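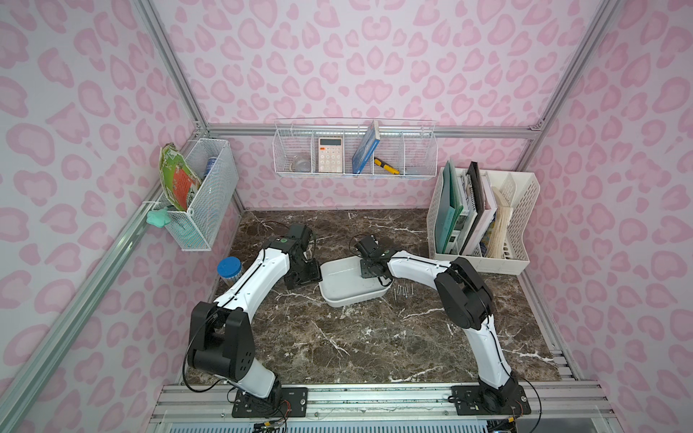 Chapter 6
Small Parts and Hand Supplies at the Bench

6.1 Scope of the chapter
6.2 Terms
6.3 Classes of item
6.4 Trays and open containers
6.5 Wall storage
6.6 The Pickering bench survey

After working through this chapter, the reader should be able to sort the contents of a bench by frequency of use, select a container for a given small part, assign wall and surface positions to hand supplies, and write a bench layout sheet in the form used in Appendix C.

6.1 Scope of the chapter

Chapter 5 dealt with the bench as a structure: height, load, edge clearance, and fastening to the floor. The present chapter deals with what is kept on it and above it. It covers fasteners and other loose parts small enough to be picked up with two fingers, together with the ordinary supplies that collect at any bench where things are assembled, packed, or repaired. Tape, cutters, clips, notebooks, calculators, bottles, and jars all fall under the second heading. Power tools and measuring instruments are treated separately in Chapters 8 and 9.

The subject is often left to the person who uses the bench. This works where one person uses one bench for one kind of job. It works less well when benches are shared between shifts, when jobs change during the day, or when parts that look alike differ in thread or length. A written layout then saves searching and reduces mix-ups, provided that it is short enough to be followed.

6.2 Terms

The following terms are used in this chapter and in Appendix C.

Work surface. The horizontal area on which the job is carried out. Storage that stands on the surface is part of it and is counted against its area.

Clear zone. The portion of the work surface kept free of stored items between jobs. In the layouts in this book the clear zone extends across the front of the bench unless the sheet states otherwise.

Open container. A tray, dish, or bin without a lid. Contents can be seen and reached in one motion.

Closed container. A jar, box, or bottle with a lid or cap. Contents may be visible through the wall, but at least two motions are required to reach them.

Wall storage. Any basket, rail, hook, or shelf fixed to a vertical surface within reach of the bench.

Stray. A loose part lying outside its container. A stray is a condition of the bench, and it is recorded as such on the layout sheet. It is not recorded as a fault of the operator.

6.3 Classes of item

Items are sorted into four classes before any position is assigned. Sorting is done by use and not by size or type. A roll of tape may be in Class A at a packing bench and in Class C at a bench where circuit boards are soldered.

Class A items are handled in every cycle of the job. They include the parts being assembled and whatever holds those parts. Class A items belong on the work surface, at the edge of the clear zone, in open containers.

Class B items are handled several times in a shift but not in every cycle. A utility knife used to open cartons is typical. Class B items belong in wall storage between elbow and shoulder height, or in a standing organizer at the back of the surface.

Class C items are handled once or twice in a shift. Reference books, calculators, and spare supplies are common examples. They may be kept at the back corners or in the less accessible compartments of a wall basket.

Class D items are not used in the job at all. They are removed. Where an item is removed and comes back within the same week, it was classed wrongly and should be entered as Class C.

An item whose class changes from job to job is given the position of its higher class. If this crowds the clear zone, separate layout sheets are written for the separate jobs.

6.4 Trays and open containers

The shallow tray is the most widely used open container. Its main dimension is wall height. A low wall lets the fingers approach a part from the side, which matters for screws, washers, and pins that lie flat. A high wall holds more but forces the hand to enter from above. For screws with a shank shorter than the width of a finger, the low wall is preferred even though the tray holds less and must be filled more often.

Rounded inside corners are preferred to square ones. Small fasteners collect in square corners, where two walls block the fingers, and the last few are hard to lift out. With a rounded corner they can be drawn up the wall.

Color should contrast with the contents. White or pale trays are suitable for dark parts and acceptable for bright metal under diffuse light. On a patterned or veined surface, contrast between the part and the surface should be checked as well. A silver screw on a plain dark top is easy to find. The same screw on dark stone with pale streaks may take a second look, and an operator under time pressure will not always take one.

The opening figure shows a tray at the middle of the table with a small group of screws lying on the marble to its right. Under the definitions in Section 6.2, each of these screws is entered as a stray, and the tray is entered as an empty open container. The layout sheet does not ask how the condition came about. It records position and content at one moment, and any conclusion is drawn from a series of sheets.

Strays are returned by hand to the tray before it is moved. Sweeping them over the edge into a held tray is quicker but brings dust and offcuts in with them. Where the parts have been sorted by length, strays should be checked against a sample before being returned.

Closed containers have their place in small-parts work. A clear jar with a screw lid protects its contents from spills and can be carried safely from bench to bench. Its disadvantage is the neck, which is often narrower than the body and admits only two or three fingers. Jars are therefore used for stock, and trays for issue. Parts are poured from the jar to the tray in the quantity needed for the job, and the surplus is returned at the end -- in the same direction every time, tray to jar, with the lid replaced before the next jar is opened. Two jars of similar parts should not stand open together.

6.5 Wall storage

Wall storage frees the work surface at low cost. Wire-mesh baskets are common because they are light, do not collect dust, and allow the contents to be seen from the front. They suit supplies with a definite shape. They do not suit loose fasteners, which pass through the mesh or lodge in it.

A long basket should be divided. Without dividers, tall items lean across short ones and the contents migrate to one end. Dividers limit the movement but do not stop it: a thin book in a wide compartment will stand at an angle, and a knife will come to rest on the diagonal. Compartment width should be matched to the thickest item assigned to it, with one finger's clearance on each side.

The order of compartments follows the class of the items. Class B items go in the compartments nearest the dominant hand, and Class C items fill the remainder. Cutting tools are stored with the blade retracted and the grip upward. Bottles are kept in a basket of their own where possible, low enough for a leak to be noticed and away from paper.

Side walls are used less than back walls but are often better placed. A basket on a side wall can be reached without leaning across the job. Its limit is depth, as a deep basket at the side will catch the elbow. Printed packages taller than the basket are acceptable here if they stand clear of the arm. Clips attached below the basket may be used for the current job sheet.

Paper is stored upright. A magazine file or slotted organizer in a back corner takes little area and keeps sheets from spreading over the surface. It is the one standing item this book allows on the work surface as a matter of course. It should hold documents only. Once a slot has been given over to odd supplies, the others tend to follow.

6.6 The Pickering bench survey

The methods of this chapter are applied throughout to a single body of data, the bench survey made at the Pickering works of Lurnetti, a maker of door and cabinet fittings. The survey took in 26 benches and listed 723 items, from stock jars to single strays. All benches had a surface depth of 800 mm. Each was recorded at the start of a shift and again at its end, with no notice given of the second record.

The records were made on the Zurnis sheet, a one-page grid on which the surface and walls of the bench are unfolded into a single plan. The grid is reproduced in Appendix C. An alternative, the Trunach list, gives items in order of class without positions. It is faster to fill in and adequate for a bench with little or no wall storage, but it cannot show crowding, and it is not used further in this chapter.

Two points about the data should be kept in mind. The survey was carried out in February, when the works was running a reduced range of products, and the count of Class D items is likely to be higher than at other times of the year. Mixed containers were entered once, under the part that made up most of the contents -- a jar holding three sizes of screw therefore appears as a single item.

Section 6.7 begins with the start-of-shift records and sets out the sorting of the first bench in full. Readers who have not used an unfolded plan before should copy the blank grid and enter the contents of a bench or desk of their own before going on.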